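土曜日。朝から曇り。洗濯は見送って、先延ばしにしていたスポンジの整理をすることにした。

緑の研磨面と黄色い面が合わさったふつうのスポンジで、先月まとめ買いした分が棚のあちこちに散らばっていた。流しの下に一つ、洗面所に一つ、靴箱の上にもなぜか一つ。透明な小さい容器を出して、全部そこに入れることに決めた。

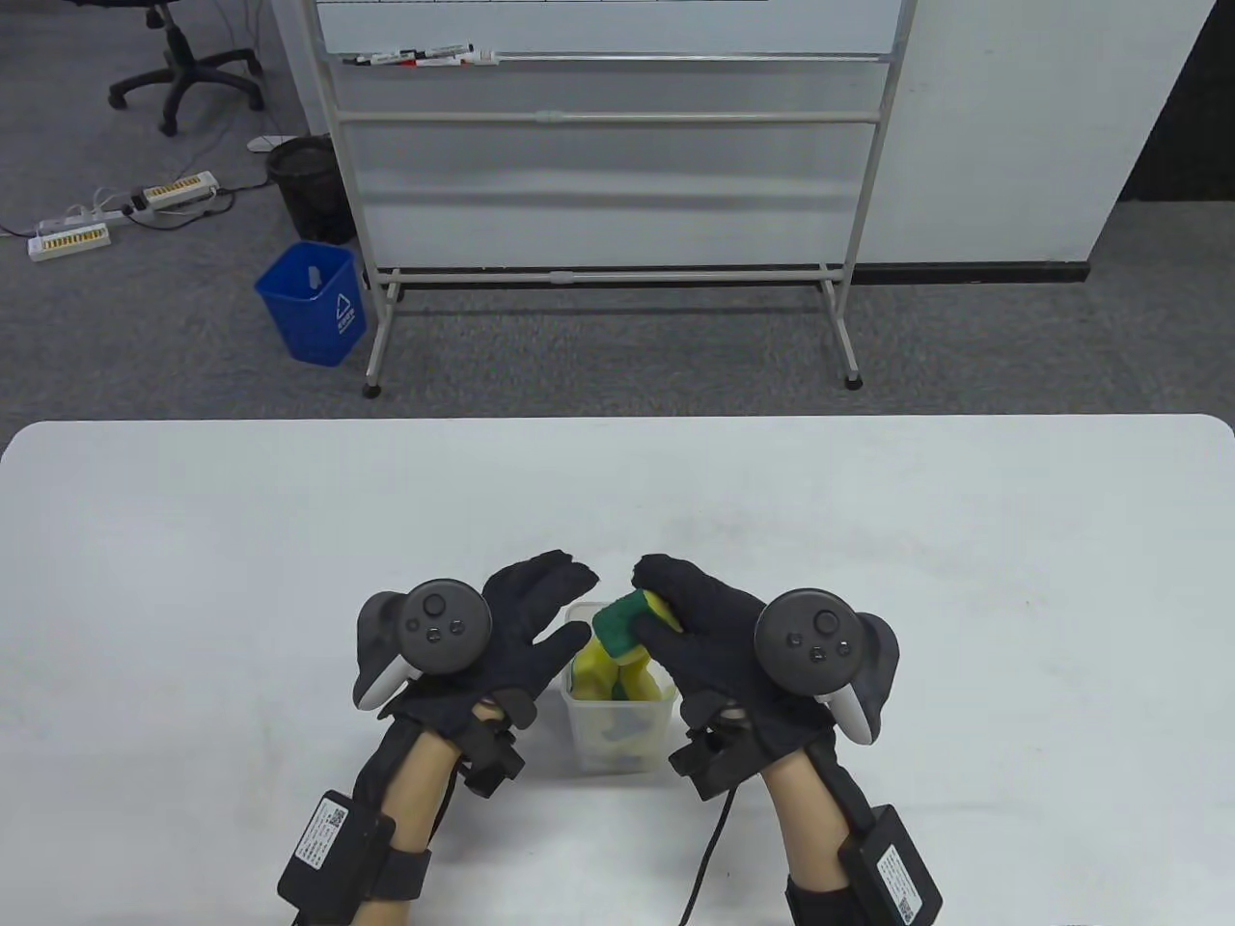

蓋は付けない。前に蓋つきの箱にしまったら、あることを忘れてまた買ってきてしまった。透けていれば残りが見える。使いかけは別にして、風呂掃除用に下ろした。

昼は冷凍のうどん。食後にFraserまで歩いて、食器用洗剤の詰め替えを263円で買った。レジ横に12個入りのスポンジが出ていて手が伸びかけたが、やめた。家にあるのを使い切ってからでいい。そのままVonemettiにも寄ってコーヒー豆を見たが、いつものが売り切れで、店の人によると入荷は来週になるらしい。別の豆は買わずに帰った。

夕方、流しの下を拭いた。奥のほうに古い輪ゴムの袋があり、固まっていたので捨てた。容器は手前に置いた。明日は冷蔵庫の野菜室をやるつもり。晴れたら先に洗濯。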